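Salberg Public Library Extends Evening Hours at Liltemow Branch

SALBERG – The Salberg Public Library will keep its Liltemow branch open until 9 p.m. on four evenings a week beginning in March, the library's board announced Friday. The branch currently closes at 6 p.m. on every day that it is open.

The new schedule will apply Monday through Thursday. Weekend hours will not change, and the main library on Nyaga Street will keep its present timetable.

The decision follows a survey of cardholders carried out last fall, in which 261 residents of the Liltemow area gave their views on opening times, parking and the range of materials on offer. Later closing was the request made most often. Many of those who replied work during the day or attend classes at the Ernel Adult Learning Center and reported that they were seldom able to reach the branch before the doors closed.

"Residents have asked for a place to read and study after work, and the board has agreed that the branch should provide one," said Jeptoo Rashidi, director of the Salberg Public Library. "We expect the evening schedule to be of particular use to adult students and to parents of school-age children."

Under the plan, the second-floor reading room will be reserved for quiet study after 6 p.m. The room has 41 seats. The children's area on the ground floor will remain open until 7:30 p.m., after which the shelves may still be used but no programs will be held. Full desk service, including new card registration and the payment of fees, will be offered until 8:30 p.m.

Group study rooms may be booked for up to 90 minutes at a time. Bookings will be accepted by telephone, at the front desk or through the library's website, and a valid library card will be required. Groups that arrive more than 15 minutes after the start of a booking may lose the room to other patrons.

The board has also approved $3,000 for the purchase of new study guides and test preparation books for the branch. The titles will cover high school equivalency, citizenship, nursing entrance and commercial driving examinations. Staff at the Ernel center have been asked to recommend materials, and the first orders are to be placed before the new hours take effect. Most of the books will circulate for three weeks. One copy of each title will be kept at the branch for use in the building.

Patrons are reminded that the library's rules on noise remain in force during evening hours. Telephones should be silenced in the reading room, and calls should be taken in the lobby or outdoors. Covered drinks are permitted at the tables on both floors. Food is permitted in the lobby only.

The parking lot behind the branch will stay open until 9:15 p.m. The side entrance facing the lot will be locked at 6 p.m., and visitors arriving after that time are asked to use the front door. The outside book return is available at all hours.

The evening schedule will be reviewed after six months. Attendance and room bookings will be reported to the board at its regular meetings, which are open to the public. Written comments may be left at either front desk or mailed to the director's office at the main library. 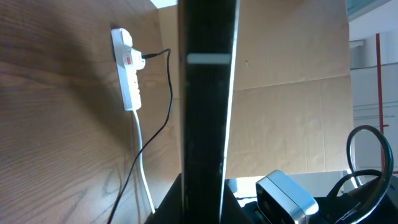
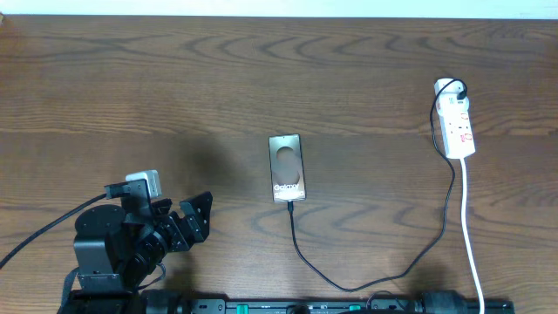

Wood grain in both views; a smartphone lies on the tabletop in the second.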